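How a Clamp Holds On

Suppose you are gluing two bits of wood together. The glue wants an hour. You have two hands, both now stuck holding the wood, and your nose has started to itch. People have had this problem for a very long time, and the answer is a clamp.

A clamp is a hand that never gets bored. Give it something to squeeze and it will go on squeezing through lunch, bedtime and most of the school holidays.

The sort you are most likely to meet is the spring clamp. It looks like a clothes peg that has been eating its greens. It has two handles at one end, two jaws at the other, and a pivot in between, where the halves meet and turn. A strong spring sits at the pivot and spends its whole life trying to shut the jaws.

Squeeze the handles together and the jaws open. Let go and they snap shut. Keep your fingers out of the way at this point. The spring can't tell a plank from a thumb.

At the Prudcombe tool library, where anyone can borrow a hammer and a surprising number of people do, there are 637 tools on the shelves, and 69 of them are clamps. That sounds like too many. Ask any carpenter and you will be told it is not nearly enough.

Clamps are handy for much more than glue. They keep a tablecloth on a picnic table in August, when the wind has other plans. They hold up the roof of a blanket den. They can also turn one big box into two smaller ones: stand a panel across the middle, put a clamp at each end, and you have a wall.

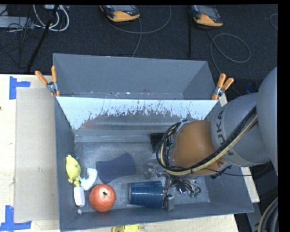
The good thing about a wall like this is that you can change your mind. A nailed wall stays where it is, even if you have just bought a bigger teapot. With a clamped one you squeeze, slide the panel along and let go.

Try it with a shoebox, a piece of stiff card and two clothes pegs. Cut the card so it fits snugly across the box, then peg it to the sides at the top. Put marbles in one half and socks in the other. Tip the box gently. If the marbles visit the socks, your card is too short.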